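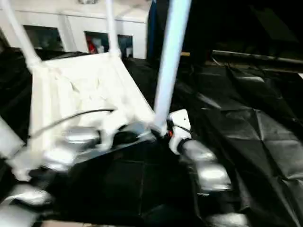

A visit to the open house at Lelon

In March our small group from the Cotis furniture store had the possibility to visit Lelon, the company that sends us most of our light shelving. I was invited together with my colleague Carleen Fairweather. We sell these shelves since many years, but I had never seen where they come from, so I was very glad to go.

We arrived at 9:30 and were received by Warrick Faulkner in the front office. He gave us coffee and a badge, and then a short talk on the history of the firm. They began with 14 workers in a former dairy, and now the building has 1705 square meters, with the warehouse behind. On a normal day about 500 boxes leave from the loading door. The talk was a little long for my taste, but the slides with old catalogs were very nice. I recognized a bathroom rack which my mother had.

The packing area

After the talk we passed through the packing area. I did not know how much thought is in a carton. The poles go in first, then the flat pieces, and the small parts come in a bag that must be easy to find. Shayne Rutherford, who leads this department, told us that half of the calls from customers are for a small part that was thrown away together with the packing. I can confirm this from our store! Carleen asked if the bag could be a bright color, and he wrote it down.

We also talked a long time about wrapping. A glossy white surface shows every scratch, and a customer sees it in the first minute. Thin soft material is good against rubbing, but it folds easily and then it leaves the corners free. 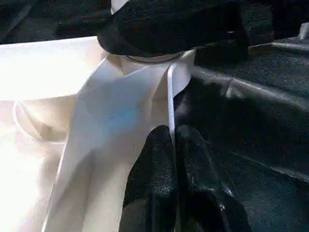 Foam is better for the corners, but it takes more place in the box and our customers complain that they must carry it to the recycling. Shayne said they are testing a carton insert from a supplier called Kwok. He did not want to promise a date.

Lunch was in the canteen at noon, soup and a very good potato salad.

In the afternoon the subject was assembly. The products are white, with round poles that go into a base, and the work is done on black cloth, so that the white parts are easy to see. I liked this idea and I will try it in our own demonstration corner. First comes the foot: the pole must sit straight in its collar before you think about anything else. If it leans already at this point, every shelf above will lean too.

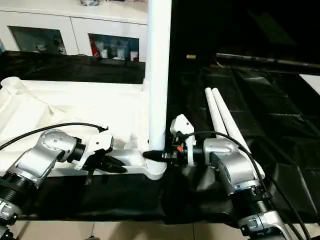

The bigger units

The bigger units are handled on the floor. It is more comfortable to lay the unit on its side and to bring the posts to it, and you can leave a part of the plastic on until the end. At home I always did it standing, with one knee against the shelf, and I suppose this explains my hallway.

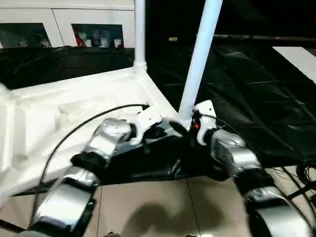

White shelving unit on its side, with part of the plastic still on.

Before leaving we could ask questions. I asked for instructions with larger drawings, and Mr. Faulkner answered that a new edition is in preparation. The replacement caps will also be sold separately, in bags of four, which is good news for us. We went home at 4:15 with a catalog and two sample posts. Carleen will show them at the next staff meeting.

Last updated: March
14 shares | 3 comments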